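Lahcen Belhaj has been sewing names onto football shirts for so long that he does it while talking, hardly looking down, and you soon learn to stop worrying about his fingers. I went to see him the week before Hemthorpe traveled to Vasthorpe in the cup, and he had the kettle on before I had my coat off.

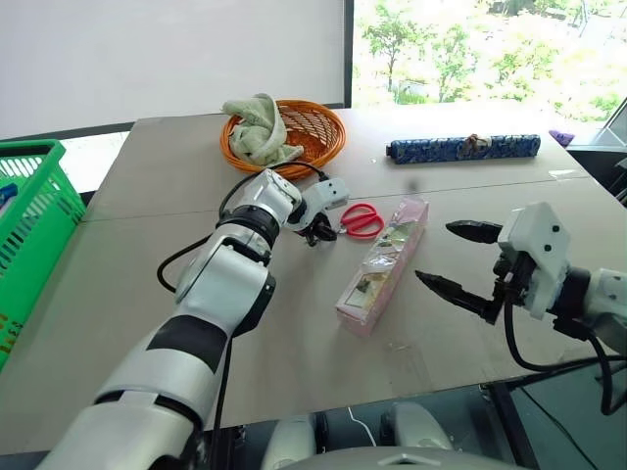
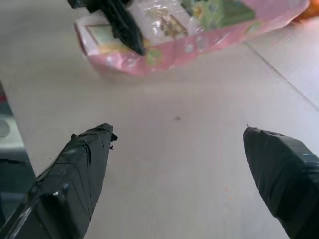
Scissors with red handles on the table in the first photo, a pink package in clear plastic in the second.

Lahcen came to the club as a left back, played 6 matches, scored none (he brings this up himself, and more than once) and then hurt his knee in a July friendly. "The manager asked if I could help with the kit for 2 weeks," he says, laughing. "I said fine, I have nothing else to do. He retired before I did!"

The cup has always been his favorite part of the year, and he talks about away days the way other people talk about family vacations. The last time Hemthorpe drew Vasthorpe, the crowd was 2,436, and he remembers the number because the players argued over it on the bus home. "Our goalkeeper said it felt like ten times that. He'd had all of them behind his goal, singing at him, so I suppose for him it did."

His routine hasn't changed much. Shirts are packed by number, socks go in a separate bag, and there is always a spare goalkeeper jersey, a lesson from a wet afternoon he would prefer I didn't write about at length. He also packs plain biscuits for the young players, who he says never eat enough breakfast when they're nervous.

"You can tell who's nervous by the laces," he tells me. "They tie them, they untie them, they come and ask me for new ones. I give them the new ones. What am I going to do, give them a speech?"

The game is on 06/12/2025, and Hemthorpe have sold every seat on the supporters' buses. I ask him for a score and he shakes his head for a good long while, then pours me another cup of tea. "Put down that we'll score first," he says. "After that, let me sit on the bench and suffer like everybody else."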